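**Zernidico publishes study of fake audio clips sent to local news desks**

MELTVILLE, April 4, 2018. Zernidico, a company that checks audio and images for news organizations, today published the results of a review of recordings sent in by the public to small newsrooms. The company collected 4,000 clips from local papers and radio stations and found that 647 of them had been changed in a way that affected what a listener would understand.

Most of the changes were simple. Words had been cut out, sentences had been moved, or a recording from one event had been labeled as coming from another. A smaller group used computer-made speech to imitate a person's voice.

"People expect this problem to look like science fiction," said Bronisława Wróbel, head of research at Zernidico. "Most of what we heard was made with a free editing program and a little patience. Someone takes out the word 'not' and sends it to the paper."

The full report, including the list of checks used and the written definitions of each type of change, can be downloaded from the company's website at no cost.
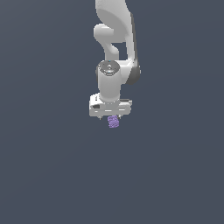 *A computer-rendered robotic arm against a gray background.*

**What the review covered**

The clips came from newsrooms that agreed to share material they had received through tip lines, email and messaging apps. Clips recorded by the newsrooms' own staff were left out. So were music, advertising and recordings shorter than five seconds.

Each clip was heard by two reviewers working apart from each other. When they disagreed, a third reviewer made the final call. Reviewers were not told which newsroom had supplied a clip or whether it had been used in a story.

Of the 647 changed clips, 506 involved cuts or rearranged speech. The remaining 141 were either real recordings presented with a false date or place, or speech that had been made partly or fully by software. The report lists these separately and explains why some of them were hard to sort. In several cases the file had been saved and sent on so many times that the reviewers could say it had been changed but could not say how.

The topics were mostly local. School board meetings, zoning hearings, police calls and phone conversations with landlords all appear in the report. Clips about national politics were less common than the research team had expected when work began in November.
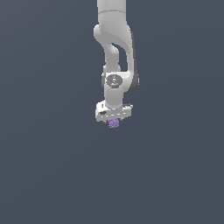

*Rendered view of a white robotic arm.*

**Advice for newsrooms**

The report includes a checklist written for editors who have no audio training. It asks them to request the original file from the person who recorded it, to ask what device was used, and to listen once with headphones before reading any transcript. It also suggests calling at least one other person who was in the room.

Zernidico tested the checklist with staff at the Jenstead newsroom, a two-person operation that covers three towns. Horácio Esteves, the editor there, said the request for an original file had been the most useful step.

"If the person was there and made the recording, they can usually send it in a few minutes," Esteves said. "If they got it from a cousin who got it from a group chat, you learn that right away and you know where you stand."

Esteves said his newsroom now keeps a written note with every outside recording, giving the name of the sender, the time it arrived and who was called to confirm it. The form fits on one page and is reprinted at the back of the report.

The checklist does not produce a score. Wróbel said the team tried a point system in an early draft and dropped it after editors in the test began treating a middle score as permission to publish. 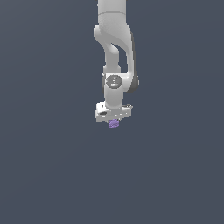 *Computer-rendered robotic arm on a plain gray background.*

**Limits of the findings**

The newsrooms in the review chose to take part, and several did so after a bad experience with a false clip. For that reason the company does not claim that the share of changed clips in the study matches the share received by newsrooms in general.

The reviewers also worked without access to the original recording in most cases. Some changed clips may have been counted as unchanged. The report describes a small trial in which staff edited recordings themselves and then passed them to the reviewers, who missed some of the shortest cuts, especially those made during applause or traffic noise.

The study did not try to find out who made the changed clips or why. Names of senders were removed by the newsrooms before any files were handed over, and Zernidico did not ask for them. Clips in languages other than English were set aside and may be covered in a later review.

**New tool in testing**

Along with the report, Zernidico is opening a test version of Veloso, a program that marks the points in a recording where the background sound changes suddenly. A sudden change can mean that a cut was made. It can also mean that a door closed or that the phone was moved to another pocket, and the program does not try to tell these apart. It shows the time of each mark and leaves the decision to the person listening. 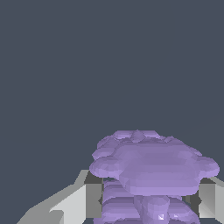

Veloso runs on a standard desktop computer and does not send files over the internet. Wróbel said this was a condition set by several of the newsrooms, which handle recordings from people who do not want to be identified. The test version reads common phone and voice recorder formats. Video files have to be converted to audio first.

In company tests the program found the edit point in 653 prepared recordings. It did less well on speech made entirely by software, where there may be no cut to find. The company advises users not to treat a recording without marks as confirmed.

The test version is free to newsrooms until the end of the trial period. Users will be asked to fill out a short survey after their first month. Pricing for the finished program has not been set, and a release date will be announced after the survey answers have been read.

**Training sessions**

Zernidico will hold a set of half-day training sessions in Meltville and Jenstead for reporters, editors and journalism students. The sessions cover the checklist, basic listening skills and the use of Veloso. Participants should bring a laptop and wired headphones. Places are limited and registration is handled through the company's website.

**About Zernidico**

Zernidico is based in Meltville and provides checking services and training to newspapers, radio stations and online publishers. The review was paid for by the company. Participating newsrooms received no payment and were able to read the report before publication but could not change its findings.

**Contact**

Press Office, Zernidico, Meltville
Interview requests for Bronisława Wróbel should be sent through the press office. Copies of the checklist are available in print on request.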